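The Great Blanket and Jacket Sort-Out, in Pictures

Every December I promise myself I'll go through the soft stuff before the cold really sets in, and this year I finally did it. (Well, mostly.)
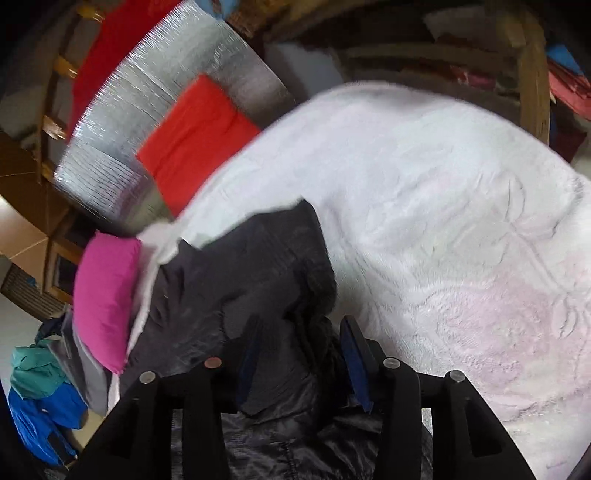 THE PILE

My starting point! The black puffer is the jacket I live in from the first frost until spring, and I will not be hearing any arguments about replacing it. The big fluffy white blanket has a flower pattern pressed into the plush, with a bit of pinky lilac down one side that I'm very fond of. It takes up as much room as everything else put together and it slithers off any shelf you put it on, so it was always going to be the problem child.

The silver roll is an insulation mat. I bought it for a camping weekend at Ormsby that got rained out, and I've kept it ever since because it's great under a blanket on a cold floor. It's pretty crinkled by now but I don't think that matters much.

The two cushions, the magenta one and the red-orange one, clash like crazy and I love them together. Esperanza Dunleavy next door thinks they should be in separate rooms.

WHERE IT ALL GOES

The wooden shelves are the honey-colored kind with open uprights and rungs, and I wouldn't swap them for a closet with doors. You can see what you own! The downside is that everybody else can see it too, so a messy shelf is a messy room. I was already happy with the folded side, with the blue on one level and the reds and pinks stacked up together, so I left that alone and worked on the rest.

My rule this time was color first, size second. Xiomara Whitfield sorts hers by season, which makes more sense on paper, but I can never remember if a throw is a fall throw or a winter throw and then I'm standing there at 9 p.m. holding it.

FOLDING THE BIG WHITE ONE

I tried thirds, then I tried rolling, and rolling was a disaster. What worked in the end was folding it in half the long way, then in half again, and pressing the air out with my forearms before the last fold. Lay it with the fold facing out and it looks like something from a store. I did it on the bed, by the way. Don't do it on the floor if you have a dog.

It lives on the bottom shelf now. Anything higher and it comes down on somebody's head.

THE JACKET QUESTION

Puffers do not want to be folded. I know people stuff them into those zip bags and suck the air out, and I did that with my old one and it never looked right again. So this one got a hook by the door. It gets worn 90 days a year at least, so a shelf was silly anyway.

I went through the pockets too: 2 lip balms, a parking stub and a very old Ludasico coupon, 50 cents off, no date on it. I'm going to try it.

KNITS AND ODDS AND ENDS

The fuzzy dark gray knit went in with the sweaters. I use a shallow basket for those and stand them up on their edges like files, so I can pull one out without wrecking the others. It holds 21 if I'm strict about thin ones, fewer once the chunky ones come out.

The mat got rolled up tighter, tied with a ribbon from an old gift bag, and stood on its end in the corner. It sticks out a bit. I can live with it.

WHAT I'M STILL DECIDING

The cushions! I had them on the chair, then the bed, then back on the chair. At the moment they're on the bench in the hall and I keep moving them every time I sit down to put my boots on. If you have a good idea for cushion storage that doesn't involve buying another basket, please leave it in the comments.

Next up is the linen drawer, which has tablecloths in it I haven't unfolded since we moved here. I'll add those pictures to this page when I get to them.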